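Planeo Line Analytics - Set-up Guide
Section 4: Connecting a plant data source

Do Section 2 first (licence, admin login, time zone). If the admin page still shows a yellow bar across the top, Section 2 isn't finished. Go back.

What you need before you start

Admin login for Planeo
A Murthy gateway, powered, on the plant network
The collector host name (the machine running Jilten)
Port 371 open between the gateway and the collector, both directions
The tag list from whoever runs the line controllers, as CSV
Somebody on site who can look at the gateway lights while you click

Names used in this section. Planeo is the part with the dashboards. Murthy is the gateway box, sits near the line and reads the sensors. Jilten is the collector service, takes what Murthy sends and writes it to the store. Three things, three logins. Yes, we know.

CAUTION: Do not connect the gateway to the office network and the plant network at the same time during set-up. It will bridge them. Plant port only until step 9 is done.

4.1 Adding the gateway

1. Log in to Planeo as admin. Go to Sources, then Add.
2. Pick Gateway from the list. Not Direct. Direct is for test files.
3. Type the gateway serial. It's on the label, and on the packing slip if the label is against a wall.
4. Give it a name. Short, no spaces. Line name plus building works well. You can't rename it later without losing the history link.
5. Collector host: type the Jilten host name in full. Short names resolve on some networks and not on others, don't risk it.
6. Port: 371. Leave it unless your network team has moved it.
7. Click Pair. The gateway light goes from slow blink to fast blink.
8. Have the person at the gateway press the pair button once. Once. A long press is a factory reset.
9. Wait for solid green. Planeo shows Paired next to the name.

NOTE: Fast blink that never goes solid = port blocked, nine times in ten. Check the firewall before you call us.

NOTE: If Pair is greyed out you are logged in as editor and not admin.

4.2 Loading the tag list

A tag is one reading from one sensor. Temperature on oven inlet, pressure on pump, door open, whatever. Planeo only stores tags on the list. Anything not on the list gets dropped at the gateway and you can't get it back.

1. Sources, pick your gateway, Tags, Import.
2. Choose the CSV. Header row must be tag, unit, rate, group in that order.
3. Planeo shows a preview. Look at the unit column. Really look. Most support calls on this section are a unit column that shifted over by one.
4. Click Apply. The gateway restarts its reader, takes a short while, dashboards will show a gap.

Limit is 155 tags per gateway. The import stops at the limit and tells you which row it stopped on. Rows above that are kept. To go past the limit, add a second gateway and split the list by group, don't try to split one group across both.

CAUTION: Re-importing replaces the whole list. It does not merge. Export the old one first and keep it someplace.

4.3 Image attachments on events

Optional. Skip to 4.4 if you only want numbers.

An event (alarm, stop, operator note) can carry still images along with the sensor readings. They get stored next to the event and show up in the event card.

1. Sources, gateway, Attachments, switch to On.
2. Set the folder the gateway should watch. Full path.
3. Set Keep for. Default is until deleted, which fills disks.
4. Save. Drop a test file in the folder, check that it lands on a test event.
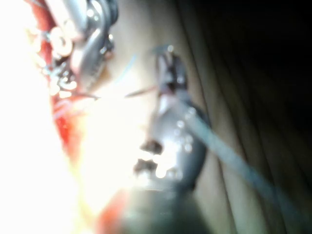

Tags for attachments are free text and seperate from the sensor tags in 4.2, so they don't count toward the limit. Type them in lower case, commas between, plain nouns. Keep to what a person would search for six months on: gripper, suture strand, tissue, close-up would do for the still above. Add glare when there are white patches like the ones on the metal there, and blurry when it's blurry, then the Quality filter can leave those out of a report without anyone deleting them. Tags can be edited after the fact by any editor. Event time can't be.

NOTE: Planeo does not read the content of an image. No matching, no recognition. Search works on your tags and the event time, that's all.

NOTE: Attachments are not copied to the standby store unless you tick Include attachments under Backup (Section 7).

4.4 Sample rates

The rate column in the CSV sets how often the gateway reads each tag. Leave it blank and you get the default from the gateway page.

Fast rates for things that move fast. Vibration, motor current. Slow rates for things that don't, like room temperature or tank level. Everybody sets everything to fast on day one and then asks why the store is full.

1. Sources, gateway, Rates.
2. Set the default. Normal is fine for most plants.
3. Sort by Rate. Anything marked Fast, ask if somebody will look at it at that detail. If not, Normal.
4. Check the Load bar on the right. Green OK. Amber will work but leaves nothing for later. Red, the gateway drops readings, and it drops from the bottom of the list.
5. Save.

CAUTION: Rate changes apply right away. Don't do this mid-shift if the line uses Planeo alerts. Alerts pause while the reader restarts.

On change. A third kind of rate, for on/off tags. Door, valve, guard. The gateway sends a reading only when the value flips. Put the word change in the rate column. Don't use it for anything with decimals, the last digit wobbles and you'll flood the collector.
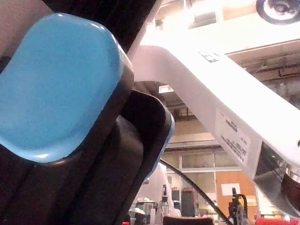
Can I change the sample rate on one tag without importing the whole list again?
Use Rates, find the tag, click the value and type over it. Only that tag changes. Remember to export afterward so your CSV matches what the gateway is running.

4.5 Checking that data arrives

Do this before you build any dashboards. Takes a few minutes, saves a day.

1. Sources, gateway, Live. You should see tags with values and a time next to each.
2. Compare two or three values to the panel on the line. Pick ones that differ from each other. If they're all sitting at zero you've proved nothing.
3. Check the time. Must match plant time. If it's off by whole hours, time zone on the gateway is wrong (gateway page, Clock). If it's off by a bit and growing, the gateway can't reach the time server.
4. Unplug teh gateway network cable. Live should turn gray and say Buffering.
5. Plug it back in. The missed readings fill in behind the live ones. There should be no hole in the trend.
6. On the Jilten host, open the collector log. Look for the line that says backlog clear. If you see backlog growing, stop and go to 4.7.

NOTE: Step 4 on a running line, tell the shift lead first. Alerts go quiet while the cable is out.

NOTE: A tag that shows a value but no time is a tag the controller is holding at its last known reading. Planeo stores it but marks it Stale. Trends draw it as a dotted line.

4.6 Changes to this section

Print copies of this guide may be older. Check the change below against yours.

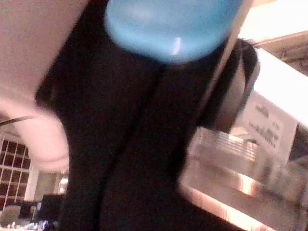 Prestside, 21st October

Gateway firmware and collector now have to match. Up to the July release a gateway one version behind would still pair, and then lose readings under load without saying so. From this release it won't pair at all and shows Version mismatch. Update order is collector first, then gateways, then Planeo. Do it the other way and the gateways keep buffering until the collector catches up. You don't lose data as long as the buffer holds, but every alert in that window comes late.

To update:

1. Planeo, Admin, Maintenance mode On. Users get a banner.
2. On the Jilten host, stop the service, run the installer, start the service. Don't skip the stop.
3. Check the collector log for ready.
4. Planeo, Sources, select all gateways, Update firmware. They go one at a time. Leave it alone.
5. When all show the new version, run the Planeo installer.
6. Maintenance mode Off.

CAUTION: Do not power off a gateway while its light is alternating green and amber. If it happens anyway, the box needs a cable and a recovery file, see Section 9.

If one gateway refuses the update and the rest are fine, take it out of the group, finish the others, come back to it. Nearly always low disk. Clear old attachments on that gateway (Attachments, Purge sent) and try again.
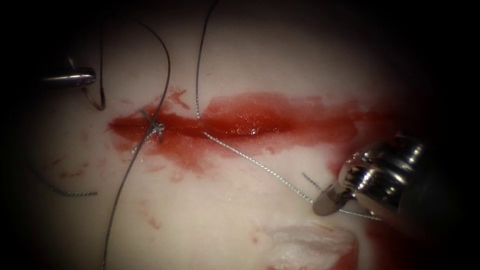 Purge sent only clears files the collector has confirmed. Files still waiting stay put, so if the number hardly moves after a purge, the trouble is on the collector side and clearing more won't help. Check the backlog first, then retry the firmware.

4.7 When it doesn't work

Gateway not found
Wrong serial, or the gateway is on another network. The letter O is never used in serials. It's a zero.

Paired, no values
Tag list not applied. Go back to 4.2 step 4. If it was applied, check that tag names match the controller exactly, capitals included.

Values, but wrong
Unit column. Fix the CSV, import again. Stored readings keep the old unit until you run Convert history (admin only, slow, do it overnight).

Backlog growing
Collector can't write as fast as it's being fed. Disk full or too many fast tags. Lower the rates, wait, watch the log. Don't restart the service over and over, each restart rereads the queue from the top.

Version mismatch
See 4.6. Collector first.

Live keeps going gray and coming back
Cable or switch port. Swap the cable before anything else. If the gateway shares a switch with cameras or printers, move it.

Dashboards blank, Live fine
Not a source problem. Permissions. Section 5, Roles, give the user's group read on the gateway.

If you call support have these ready: gateway serial, Planeo version, last page of the collector log, and which step you were on. Export the log as text please, a phone photo of the screen can't be searched.

Next: Section 5, Users and roles.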